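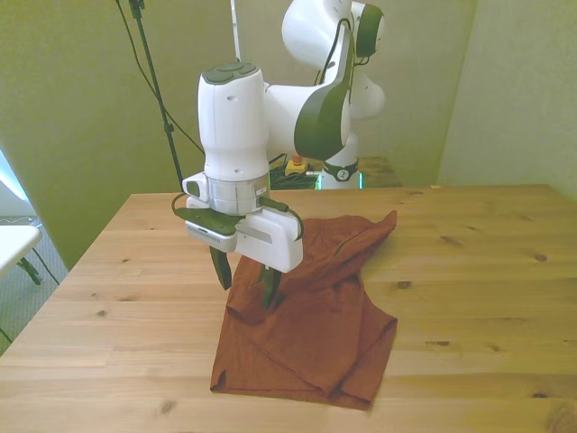
4.2 Forecast and actual use of the Flenport night buses

The case for the night network rested on a single forecast. Bayram, the operator, told the town that the routes would carry 3,062 passengers a month by the end of the first winter, and the subsidy was set to match. We were given the total but never the working behind it. The two appendices that were meant to hold the route estimates repeat the total in different words.

Three things make us doubt the number. The survey behind it asked people whether they would "consider" a night bus, and 70 per cent said yes. Considering a bus at two in the afternoon, with a clipboard in front of you, is a long way from waiting for one after midnight in November. The forecast also counts every transfer at Zotisow Road as a fresh passenger, so a nurse who changes once on the way home appears twice. Finally, the fares were assumed to stay flat for 7 years, though the contract lets Bayram raise them after the second.

Diệp and Đồng (our main source for the ticket records) found that use was strongest on the hospital route and very weak elsewhere. On the two harbour routes fewer than 50 tickets were sold in the poorest month. We would treat even the better figures with care. Passes bought by employers are logged when issued, and some may never have been used.

Figure 3. A white robot arm above a light-coloured wooden table.
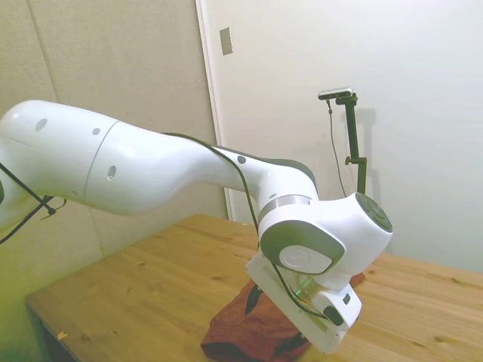 Giang Lưu takes a kinder view, arguing that no night service finds its riders in one winter and that the harbour routes were judged before the late shifts had settled. We accept the first point. The second is harder to square with the shift rotas, which did not change during the period studied.

It has also been claimed that the network cut taxi use near the station. The only evidence offered is a count by Dronora at one rank, made on evenings when the rank was partly closed for road works. We have left it out of the estimates in section 4.3.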